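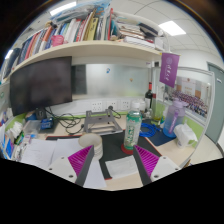
Figure 3. A shared desk in the cluttered group, with a laptop stand at the rear and a drink bottle on a red coaster.

4.2 What stays on a desk

I went into the Stindero office expecting paper to be the main story, and I was half right. Paper does pile up (we logged 1,938 loose sheets over the whole study, and yes, I went through all of them myself!), but it mostly sits flat and people work right on top of it. Cables bother them far more. On the desk in Figure 3 a tangle of black cable loops across the surface beside the laptop stand, and I saw some version of that tangle on desk after desk. People told me they'd stopped noticing it, and then in the same breath complained that they had no room to write.

Drinks were the nice surprise. I had lumped bottles and cups in with "clutter" in my first coding scheme, which I now think was a mistake, so I pulled them out again before the July round. A bottle on a coaster has a place. The one in Figure 3 stands on a round red coaster on the desk mat, while the crinkled white packet in front of it lies half on the mat and half on the bare wood. I coded the bottle as "placed" and the packet as "dropped," and I'll admit the second label is a judgment call – I can't know how any given packet got where it was.

Of the 2,352 items in the final log, 1,565 were coded as placed. That's higher than I would have guessed from walking past these desks on a Tuesday afternoon, when everything just looks like a heap. The Dlamini checklist, which I used for the pilot, scores a desk only by how much bare surface is left, so a desk with a mat, a coaster and a stand does badly on it even if its owner can find everything. I come back to that problem in Section 5, where I compare the two scores desk by desk.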